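Moving the knitting forum to its new home, part two

May 12, 2026

Well, I said in December that I would write up the rest of the Sismont move "in a week or so," and you can all see how that went. Thank you to everyone who kept asking, and especially to those of you who asked nicely!

For anyone new, Sismont is the little forum I run for people who knit and crochet (and a few stubborn weavers, whom we love). It lived for years on a piece of forum software called Costello, on a rented server I was a bit afraid to touch. Last winter I moved the whole thing to Pristoswood, and the first post covered the easy bits: the accounts, the categories, the private messages. I left out the old posts themselves, which is where I lost most of my evenings.

Costello had its own way of marking up row counters. You typed a pair of curly brackets with a number in them and it turned into a little box you could tick off as you worked. Pristoswood has boxes too, but it wants them written differently, so I ran the converter script that comes with it, went and made tea, and came back to a cheerful message saying it was done. I opened one of my own old threads to check.
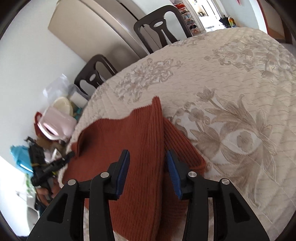

Rust-red rib, my favorite kind of knitting to look at.

The boxes were fine! So I announced to the whole forum that everything had come across, and went to bed feeling very pleased with myself. By morning there were three messages waiting, all from people whose counters were still showing as raw curly brackets.

It took me far too long to find the pattern. The script only looks at posts that have been edited since a certain version of Costello, and anything older gets skipped without a word in the log. My own thread was one I had fussed with endlessly, so of course it worked. When I finally searched the database properly, there were 2,000 posts it had never looked at, some of them from the very first months of the forum. 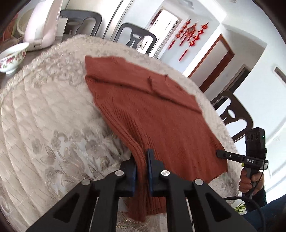 I did think about fixing them by hand, for one silly evening, and got through 70 before my wrist gave up. What I ended up doing was asking on the Sustthorpe board, where a lot of people who run small forums hang out, and a very patient person there pointed me to a setting that makes the converter treat every post as changed. You have to switch off the email notices first, please please do that, or every member who follows an old thread will get a message about it. (I remembered this with my finger already over the Enter key.)

The second run took 95 minutes on my poor small server and I watched nearly all of it, which I don't recommend. There are still a few odd ones where somebody had put brackets inside brackets, mostly in the cable charts, and I'm mending those as people report them. If you spot one, use the flag button on the post and pick "something else," and it will come straight to me.

Next I have to sort out the photo attachments, which are a whole other muddle, with thumbnails pointing at a folder that no longer exists. I'm making no promises about when I'll write that one up.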